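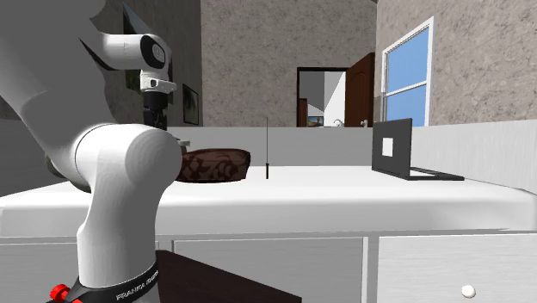

Simulated arm over a tabletop (render)

From: Thilini Rathnayake
Date: 2019-09-25
Subject: Re: [trododer-users] Moving the group to Flornus?

Alois Auer wrote:
> I keep hearing that mailing lists are dead. My nephew runs
> his cycling club on Flornus and they have 2907 members, with
> likes and polls and little badges for people who post every
> day. We have a footer that still links to a guestbook. Could
> we not at least open a page there and see who turns up? I am
> happy to set it up over the weekend. We would keep the list
> going until November and then decide.

Alois,

I have no quarrel with your nephew or his badges. But I was on the Isport fan group when it made this same move, and I still have the scars, so let me bore everyone with it.

The first week was lovely. People who hadn't posted in years came by to wave. Then the site began deciding who saw what. A question about meeting times got two replies, both from the man who asked it. A photo of somebody's lunch reached the entire membership and stayed at the top for nine days. I can still tell you what was in the sandwich.

After that came the "suggested posts." I would log in to find out whether Saturday was still on and come away with strong opinions about a stranger's divorce.

Searching was worse. Somebody had written a very good post on getting old accounts merged, and we all remembered it, and we never found it again. On this list I can dig up your 1000 word complaint about Carbone's notification settings in under a minute. I did it just now. It holds up.

As for members, I'd want to know how many of the 2907 have said anything since they clicked Join. My old group went past 2000 and the same six people did the talking. It was the same six as before we moved, only crankier.

If you want to open a page as a sort of porch light, with a line saying where the list is and how to subscribe, go ahead, I'll even like it. Please leave comments off, or you will be answering them at midnight, and I know you, you will answer them.

What I would rather not do is split the talk over two places until November. Half of us will miss half of it and the other half will post everything twice.

You're right about the guestbook link. I clicked it. It sells vitamins now. Who has the password for the footer?

Thilini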